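Barkunance

Barkunance is a task package for robot arm simulators, published by Flukia and sold by yearly license. It supplies a tabletop game setting in which a simulated arm with a two-finger gripper handles cards, dominoes and other small pieces on a green mat. The package is used for testing grasp planners and control policies before they are tried on hardware.

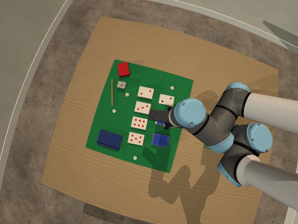
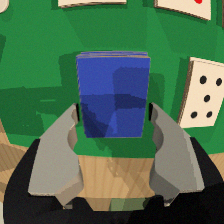
Rendered views from the Barkunance tabletop setting.
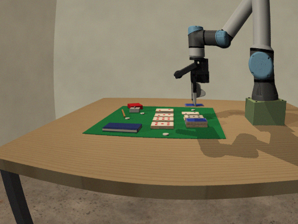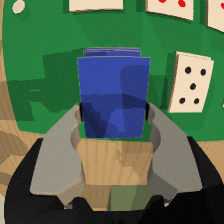
Contents

The package consists of a set of object models, a table and arm model, a task generator and a scoring tool. The generator places the pieces from a numbered seed, so that a run can be repeated with the same layout. Release 3 ships with 2,156 stored layouts, of which 1,509 are open to users and the rest are held back by the publisher for scoring. Custom objects can be added as mesh files, but mass and friction values have to be entered by hand.

Thin, flat pieces are the main subject of the tests. A piece lying flush with the mat leaves little side surface for the fingers, and a small error in height leads to a missed grasp or to contact with the table. Stacks present a separate problem: the layers are modeled as individual bodies and can slide against each other when the grip force is too low.

Scoring

Each run is scored on grasp, lift and placement. Placement error is measured from the center of the piece to the center of the target, with a separate term for rotation. Runs that exceed the force limit are stopped and logged as failed. The log is a plain text file and can be read without the scoring tool.

History

Development was started by Vilja Honkanen as an extension to Mridha, an earlier Flukia product limited to plain blocks. The card and domino models were added in the second release. The third replaced the contact solver, and scores from earlier releases are not comparable with it.

Reception

In a review for the trade newsletter Daltudent, Roxana Bedoya rated the repeatability of the layouts highly but found the setup guide incomplete, in particular the section on gripper calibration. She also noted that long runs with tall stacks were slow on a single processor. A revised guide was issued in May.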